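Sat 28 March

In by nine, Naima already there. The heating in the unit was off again so we kept our coats on for the first hour. She had brought the second gripper back from Drutmont with the new screws in it, and it closes properly now. The old one still sticks a bit on the way open. I used the new one all morning and swapped after lunch.

The job today was pick and place, small things only: bottle tops, pegs, the rubber feet, the short pencils. Vendlow want 40 good runs for each object before they train again. We had done the pegs on Thursday so that left three, and we finished two of them. The rubber feet will have to wait.

I was slow to start with. My habit is to come in fast and correct at the end, and Naima says the model copies that and overshoots. So I went back to coming in high, stopping, then going straight down. It feels silly but the runs look better on playback. She threw out four of mine from before ten and I couldn't argue with any of them.

The total stands at 3574 on the Pliltix sheet. Belkadi's message said they would like twice that by June. I haven't answered it. It depends on whether we get a third pair of hands, and on my wrist, which was sore by two o'clock - I must remember to rest the elbow on something.

After lunch we did the empty approaches. You bring the open fingers down over the bare table, hold, and lift away again without taking anything. Dull work, but the last version kept closing on shadows and marks in the wood, so it needs to see plenty of table with nothing to pick up.

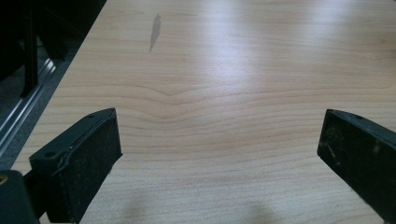 Empty approach, fingers open, dark mark on the table further up.

The glare was strong on the far side of the table for most of the afternoon. I asked about pulling the blind and Naima said leave it, we want the light to vary. We did over 3 hours of these with one break for tea.

Copied everything to both drives before leaving and wrote the run numbers in the book. Need to buy tape and a box for the pegs. Rubber feet first thing on Monday.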